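Turntable stops halfway through. Dying or just lazy?

gunars74
The Lenness microwave in our break room turns for a bit, stops, then turns the other way. Soup comes out lava on one side, February on the other. Worth fixing or do I start a collection?

sproģis_g
Reversing is normal on plenty of them. Stopping isn't. Take the plate out and wash the roller ring. There will be a noodle.

siham_n
Disagree, sounds like the motor. Mine did that for 14 months and then quit for good.

gunars74
No noodle. Ours, open and shut:
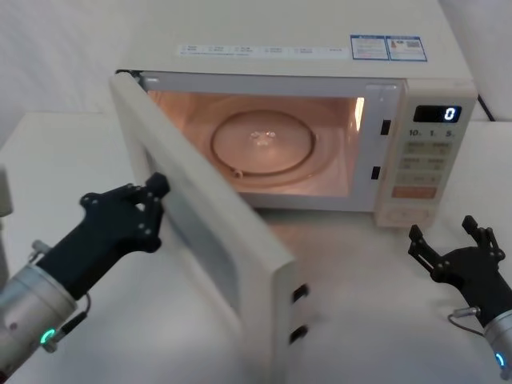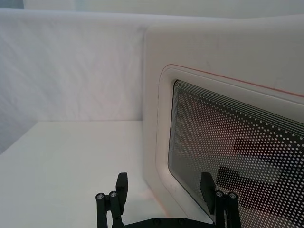 Also the plate rocks a little if you press on the rim, if that means anything to anyone.

sproģis_g
Means it isn't sitting on the hub. Lift it, turn it a little, let it drop. Free.

siham_n
Or the coupler's worn. Lill has them for 29 with shipping. Unplug it first, and stay out of the main housing, the capacitor in there bites.

reet_j
29 for a plastic nub?? Stir the soup halfway like everybody did in 1985.

siham_n
Some of us have moved on, Reet.

gunars74
Reseated the plate. One full mug of water, went all the way around both times. Will report back after Tuesday, when Debashish does his rice.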